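Robots learn to leave the plant alone

Osus, the robotics lab behind the Florkard two-arm bench, has spent much of the spring teaching its machines a skill most house guests pick up by the age of 5: moving what you were asked to move and keeping your hands off everything else.

The method is called Flillero, and it starts from a modest complaint. Robots trained on tidy tables tend to treat a houseplant as either a wall or a handle. Flillero feeds the control software pairs of practice runs, one with a plant close to the cloth and one without, and marks it down whenever the bystander gets shoved.
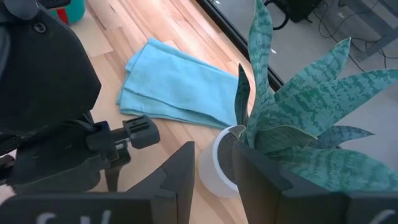 A snake plant in its white pot between the gripper's fingers, with the folded blue towel behind.

According to a report the lab put out in March, the training set came to 825 short runs, all of them steered by people. Tested on 115 fresh layouts, the old controller disturbed the plant in 41 of them. The Flillero version did so in 5, and the report devotes a full page to those, in the tone of an insurance claim.

Leaves are the hard part. They droop and overlap, and they hide the edge of a cloth just where a gripper would like to take hold of it. The new controller deals with this by picking another corner, or by backing off and coming in from the other side. It is also slower, a fact the report mentions once, in a footnote.

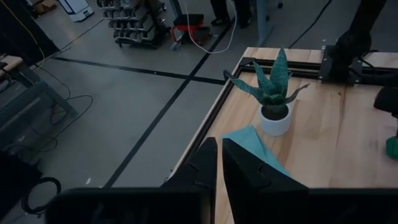 Over at Dafis, where a rival controller is in the works, the reception was polite. The group said in a written comment that one kind of plant and one kind of cloth made for a narrow test, and that it would like to see the numbers for something with thinner stems, a fern for instance, before changing anything of its own.

Osus says ferns are on the list. The Flillero training code is due out this summer, along with the runs that went wrong.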